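Progress Report to the Dwivedi Fund: Enia Grasp Planning Software
Reporting period ending September

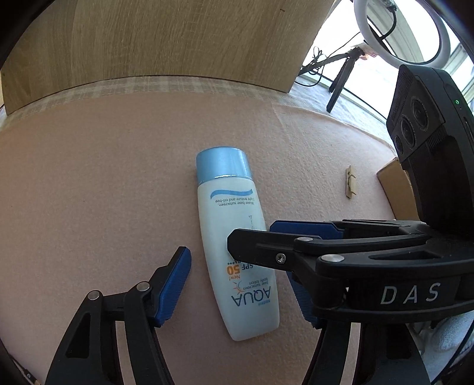 Does the planner now decide for itself when to close on an object?
It does so for single objects lying on a flat surface. For stacked or touching objects, the operator still confirms the closing command.

1. Purpose of the grant

The Fund supports the development of Enia, a software package that turns wrist camera views into grasp commands for two-jaw grippers. The grant covers three pieces of work: the perception module, the grasp planner, and the tooling that other laboratories will need in order to run both. Cumska Institute is responsible for the software. Zukis, our partner, maintains the store of recorded demonstrations and the programs that check them.

2. Perception

The perception module was rewritten during this period. The earlier version estimated the outline of an object from a single view and lost it whenever a jaw passed in front. The present version carries the outline forward from earlier views and corrects it as the hidden part comes back into sight. Household packaging has been the main test material, in particular bottles such as the white sunscreen bottle with the light blue cap, where one jaw reaches over the lower part of the body before contact is made.

Printed labels caused more difficulty than expected. The segmentation model tended to split a bottle at a strong band of color and report two objects. Training on 2,000 additional labeled views has removed most of these errors. Glossy caps remain a weak point. A bright reflection at the shoulder of a bottle is still sometimes read as an edge, and the planner then places its grasp too close to the cap. Work on this fault is under way.

Strong window light behind the work surface was treated as a separate problem. The exposure control now weights the area between the jaws and ignores the upper part of the view. This is a small change, but it allowed us to retire the manual brightness setting, which users had often left at the wrong value.

3. Planning and control

The planner produces a ranked list of grasps and passes the first to the controller. In the last report we noted that the list was recomputed at every cycle, and that the gripper could hesitate between two grasps of nearly equal score. A grasp is now kept until a competing one has scored higher for 7 cycles in a row. The hesitation has not been seen in the test suite since this rule was added.

Jaw geometry has been moved out of the source code into a configuration file. A laboratory with different fingers or pads can describe them there without rebuilding the package.

4. Tooling

The replay tool is complete. It plays back a recorded demonstration beside the planner's output and marks each point where the two differ. Yhon Sánchez led this work and wrote the user guide, which has been sent to the Fund separately. Of the 13 faults logged against the tool at the start of the period, 2 remain open. Both concern the timing of recordings made on older computers.

5. Delays

The interface to the Zukis demonstration store is behind schedule. The store changed its file layout in midyear, and the import program had to be written again. We do not ask for additional funds, but we do ask that the delivery of this item be moved to the next period.

6. Work planned for the next period

— Correct the reflection fault described in section 2.
— Extend automatic closing to touching objects.
— Deliver the import program and its tests.
— Release the configuration format to outside users for comment.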